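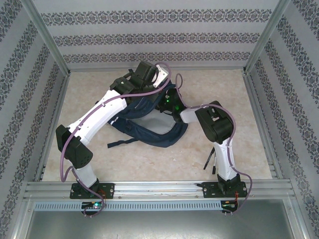
In Defense of the Bag Heap

My sister-in-law folds her fabric bags. She folds them in thirds, then in half, then stands them up in a drawer like file folders, and when you open the drawer it's beautiful and I feel a little sick. Mine live in a heap. Navy blue, mostly, because I apparently can't buy a bag in any other color, with the straps going every which way and the lining half out. I've made my peace with the heap, and I'd like to talk you into it too.

Let me be fair to the folders first. I tried. One Sunday in May I pulled every cloth bag I own out of the hall closet and counted them, and there were 25. Twenty-five! I live with one other person and a very small dog. I sat on the floor and folded for most of an afternoon with a cup of tea going cold next to me, and by dinner I had a row of neat blue and gray bricks. I was so proud I sent a picture to my friend Karabo Masilela, who wrote back, "Who is this for?"

By the next weekend the row was gone. I'd grabbed one for the market, one for the library, one to carry a casserole dish to Ross Skinner's place, and every time I grabbed one the two beside it flopped over. Then they came home and I was tired and I threw them in on top.

Fabric bags don't want to be folded, and I think we should listen to them. A shirt has shoulders and a front and a back, so there's an obvious way to go about it. A soft bag with a strap has a big floppy middle, a lining that twists around separately from the outside, and then that long strap with a buckle on the end that slides out the side the second you let go. You can tuck the strap in first and get a lump. You can wrap it around at the end and get a thing that looks like a bad burrito. Matvii Melnychuk, who I used to share an office with, swears by rolling, and his rolls do look good on the shelf, but have you ever unrolled a bag in a checkout line with people behind you?

What I do care about is emptying them. A heap of empty bags is fine. A heap of bags with receipts, a banana sticker and one glove in each is a mess, and folding only hides it (ask me about the pear). So when I come in, I turn the bag upside down over the kitchen counter, shake it, pull the lining out to check the corners, and toss it. That takes no time at all and I've never once skipped it, which I can't say for folding.

I'll give you one exception - the good bag, the one for trips. That one hangs on a hook by its strap, all by itself, and anybody who puts it in the closet with the others hears about it from me.

My sister-in-law is coming to stay next month, and I've already decided I'm not tidying the closet. She can open it if she wants. The blue one on top is clean.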